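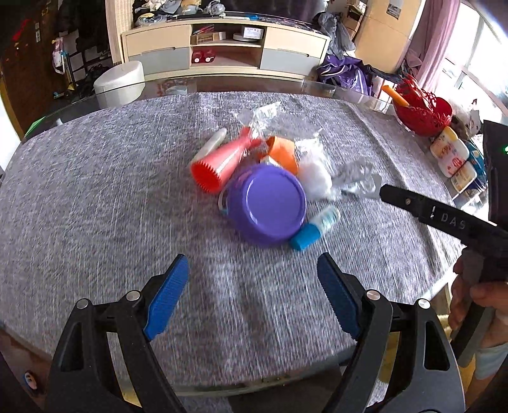
# Clearing a Shared Table: How Small Objects Collect and How They Can Be Sorted

Report for the course Home and Material Studies, second semester

## 1. Introduction

In our student house Flamance there is one round table which all residents use. It has a glass top and a gray speckled cloth on it. People eat there, do handicraft there and also leave there the things they do not know where to put. My project asks a simple question: why does this table become full so quickly, and which way of sorting is easiest to keep for a longer time?

I chose this topic after reading a short course text by the Bokwood study group about "waiting objects". These are objects which are not garbage but also have no fixed place. I found the term very useful, and I use it in the whole report.

## 2. The objects

The cluster in the middle of the cloth is a typical one for our table. The purple plastic bowl lies on its side and takes the most space. Next to it are an orange cup, a coral-red toy with a toothed rim and a small bottle with a blue cap. The rest is mostly soft or light material: a crumpled clear bag, a white fluffy bundle wrapped in plastic and a small piece of silver foil or wrapper.

I put the objects into groups by what should happen with them next:

| Group | Objects | Next step |
|---|---|---|
| Containers | bowl, cup | wash and put on the shelf |
| Toys | coral-red toy | toy box |
| Closed items | small bottle | read the label, then decide |
| Soft material | white bundle | keep in its wrapping |
| Packaging | clear bag, silver piece | reuse or throw away |

The packaging was the most difficult group. A clear bag can be used again, so people do not like to throw it away, but they also do not fold it. It stays on the table and other things are put on top of it.

## 3. Method

I compared 3 ways of sorting during July. In the first way, everything went into one basket. For this I used the red lattice basket which stands near the edge of the table. In the second way, each group had its own box from the Stornard storage set. In the third way there was no box at all, and every object was carried directly to its room.

I cleared the table 40 times in total, always in the evening at 7 p.m. or later. I wrote down the time for each clearing and asked the other residents if they could find their things the next day.

## 4. Results

The one-basket way was the fastest, with a mean time of 59 seconds. However, the basket became full, and small items like bottles went down to the bottom. The boxes needed about 90 seconds, but the residents had fewer questions afterwards. The third way was slow, and I often stopped in the middle - mostly because a room was locked.

The openwork basket has one more weak point. Thin things can come out through the holes, and long handles stick out from the top.

## 5. Discussion

According to the Kohlhase scheme from our seminar, a good sorting place should be visible, near and not too deep. The basket is visible and near, but for our objects it is too deep. A flat tray for the small items would probably help. I did not test this, and I also did not measure how the table fills during the day, so I can only speak about the evening.

For the house I suggest to keep the basket for bigger toys and handles, and to use two of the boxes for closed items and soft material. Clear bags should be folded once and put in the kitchen drawer. The residents agreed to try this until the end of the semester.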